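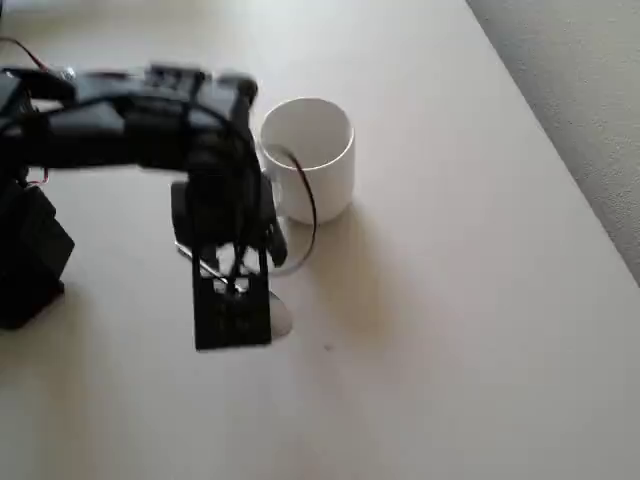

Chapter 6
Learning from Showing: Imitation on Small Arms

I put off writing this chapter for longer than any other in the book, mostly because I kept going back to the bench to try one more thing. That's the trouble with imitation learning. The math fits on a napkin (we'll get to it in Section 6.2, and I promise it's painless), but the moment you have a real arm, a real spoon and a real mug, you start arguing with yourself about everything. Where should the mug go? How fast should I move? If I fumble the handle and recover, do I keep that run or throw it out?

So let me start with the task I'll be using all the way through. We call it Clamard, after a coffee bar near our old building. The rules are short: a metal spoon lies on a bare table, a plain white mug stands near it, and the arm has to pick up the spoon and put it in the mug. The mug must stay standing. The spoon has to end up with at least part of it inside the cup when the gripper opens. You can do this in two seconds without looking up from your phone. Our little servo arm, which goes by Verkia, needed a good deal more help.

I like Clamard for teaching because the spoon is such an annoying object! It's thin and shiny, and it lies nearly flat, so the fingers have to come down low and close on a narrow strip of metal. The bowl end is heavier than it looks, and if you grab too far up the handle the whole thing swings. And then the mug hides part of the table from the camera just when you'd most like to see it. A foam block would be much kinder. I used foam blocks the first year I taught this course and my students came away believing that imitation learning was solved.

What we did

The method is plain behavior cloning, with one small change that I'll describe in a second. We drove the arm by hand through a second, matching arm (the leader), and recorded joint angles and camera images while the follower copied it. We collected 300 demonstrations of the task over one month, March, in short sessions, and we moved the mug and the spoon between runs. Then we trained a network to look at the current image and the current joint angles and predict the next short stretch of motion.

The small change is in how we picked the starting positions. In our first try I just put things wherever my hand happened to drop them, and I was very pleased with how random that was. It wasn't random at all. When I plotted the spoon positions later, they bunched up in a patch right in front of my chair. For the second try we used a tool called Grurnness, a little script that looks at where the past demonstrations began and suggests the emptiest spot on the table for the next one. You read the suggestion off the screen, move the spoon, and go. It costs you a few seconds per run and a bit of pride.

What came out of it

The two policies had the same network, the same training time and the same number of demonstrations. We tested each one on 23 layouts that neither had seen, fixed in advance and marked on a paper template so that I couldn't nudge anything (I would have, too). The hand-placed policy finished 6 of them. The Grurnness policy finished 17.

I'd love to tell you that's the end of the story, but please hold on to a few doubts while you read. It's one arm, one table, one mug. The same person drove the leader in both sets, and I had surely gotten better at it by the second. To pull those two things apart you'd want to alternate the placement methods from run to run, and we do exactly that in Section 6.5, where the gap gets smaller but doesn't go away.

The failures were the part I learned the most from. With the hand-placed policy, the arm mostly closed its fingers a little to one side of the handle and then carried nothing at all, very confidently, over to the mug. With the other one, the grasp was usually fine and the trouble came at the rim, where the spoon tapped the edge and slid off. Those are different problems. More starting positions won't do much for the second kind, and Section 6.4 looks at what might, including the Charvát correction scheme, where you take over partway through a bad run and record only the rescue.

Before you read on

You'll need the camera setup from Chapter 3 and the joint limits from Chapter 4. If you skipped the part on time delays, go back for it now, because a leader and follower that are out of step will quietly spoil every demonstration you record. You don't need your own arm. The recorded runs from both sets come with the book's files, and all but the last two exercises can be done with those.

We begin in Section 6.1 with a single demonstration, played back with no learning whatsoever, and the spoon moved one finger's width to the left.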